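Cutlery sorting: notebook entry, table setting and caddy

3/24/24, Hallero workshop, by the Household Tasks section
Reading time: 2 min

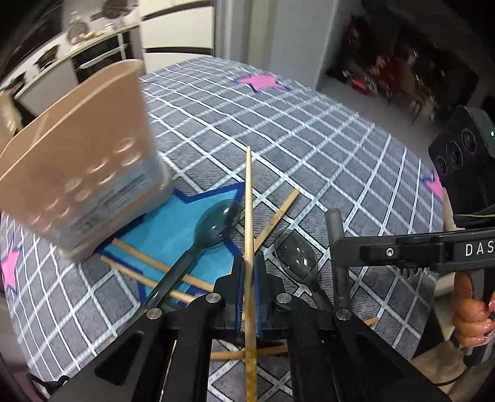

Materials

The grey tablecloth with the white grid and printed stars remains in use. Wooden chopsticks and translucent grey plastic spoons are laid on it without arrangement and are to be returned to the tan caddy. Replacement chopsticks are held in the Retetti cupboard under stock number 2871.

Procedure

Chopsticks are taken up singly. The caddy may be lifted and tilted where this assists, but it should be set down again before the next item is placed. Spoons follow the chopsticks. Colleagues are asked not to straighten the cloth between rounds.

Observations

A chopstick lying parallel to its neighbour is slower to pick up than one lying apart. The spoons slide when taken by the bowl, and the handle is preferred. Of 19 rounds entered on the Pritell sheet, 2 were set aside owing to incomplete timings.

Outstanding

The printed label on the caddy should be kept when the caddy is washed. The second cloth, ordered through Kolář, has not been received. Spoons of a heavier pattern are to be considered in August.

This site uses cookies to remember your reading preferences. Accept / Manage settings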